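Laundry Rig Stall Fault: Frequently Asked Questions

Last updated 2023-04-27

So many of you wrote in after the demo stopped halfway through a load that we've gathered the answers in one place. We love these questions, keep them coming!

What went wrong?

The left arm stalled with its gripper inside the washer drum. It was reaching for the last item, the wrist pressed against the lip of the door opening, and the motor current climbed until the controller tripped. Both arms froze exactly as they should. No one was hurt and the washer is fine, but the job log shows 2,863 reach attempts before this one and not a single trip among them, so of course we wanted to know everything about it.

Was it a software bug or a hardware failure?

A bit of both, and that's what made it such a fun one to chase! The position reading from the left wrist was dropping out for up to 900 milliseconds at a time. During a dropout the planner kept using the last good value, so it believed the wrist was clear of the door when it was already touching. The dropouts came from a cable that had worked partly free of its connector. The planner's willingness to trust a stale reading was ours.

Who found the loose cable?

Qiuyue Shi, on the second evening, by wiggling every connector in turn while Zeyu Song watched the signal trace. We had already swapped the controller board by then (a perfectly good board, now back on the shelf at Okmont).

Why didn't the emergency stop trigger?

It wasn't pressed. The current limit got there first and cut motion by itself. The emergency stop is a separate circuit and passed its check afterward.

What changed in the software?

Two things. Any joint reading older than a set limit now pauses both arms, and a paused arm needs a person to clear it at the console. Before, the arm would carry on by itself when the signal came back, and looking at the old code now, we all winced.

I have a Brastow kit with the same wrist. Should I be worried?

Stop using it until you've checked the cable, please. Power down at the wall, wait for the drive lights to go out, then press each connector home and tug gently. If one moves, don't tape it. Write to us and we'll help you work out the right clip.

How do I set up the floor for a retest?

Put the basket in front of the washer, centered between the two arms, and open both grippers with the fingers pointing up before you enable motion. Use one or two soft items. We've been running with a red basketball jersey and a piece of white cloth, and the jersey is great because it shows up so well on the head camera. Look over any cable lying on the floor as well, and move it if an arm or a foot could catch it.

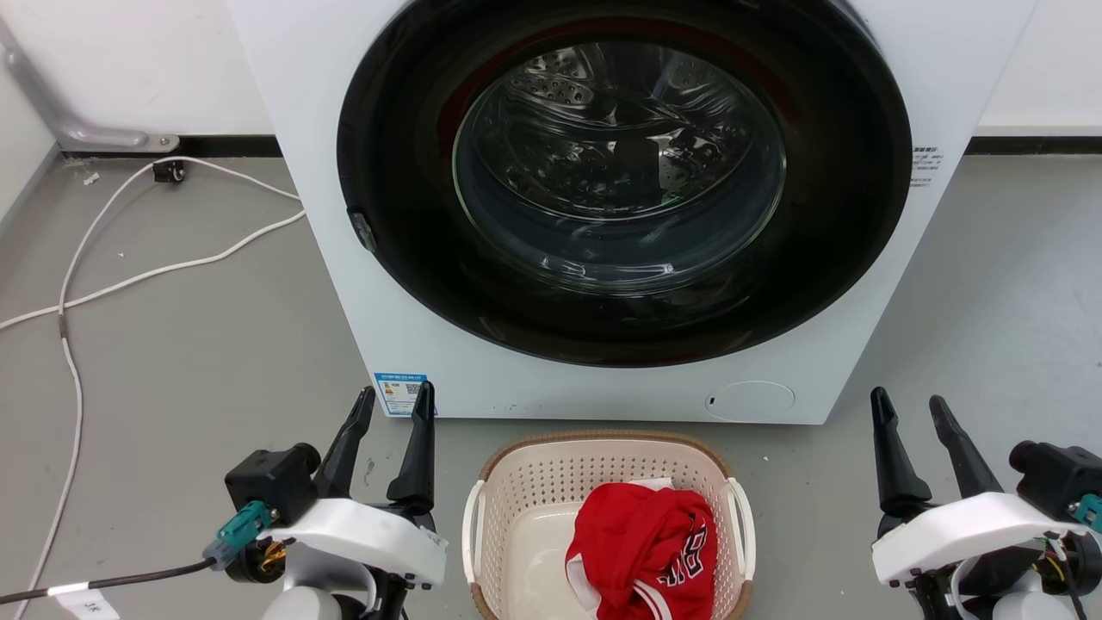
Deng wrote in to say that the floor check ought to come before power goes on at all, and that on a similar setup a trailing cable had given the very same dropouts, only when someone stepped on it. Good point, and we've moved the floor check to the top of the startup sheet.

Can I stand next to it while it runs?

No. Stay out of reach of both arms whenever the drives are enabled, even if they look idle. A paused arm counts as enabled.

Is the fault fully fixed?

The stall hasn't come back since the new clips went on. We're still running short loads only, and the long-run test is planned for August at the Rakex workshop. Results will go on this page, good or bad.

How do I report something similar?

Send us the job log and a note of which arm it was. Please save the log before you restart, as restarting overwrites it.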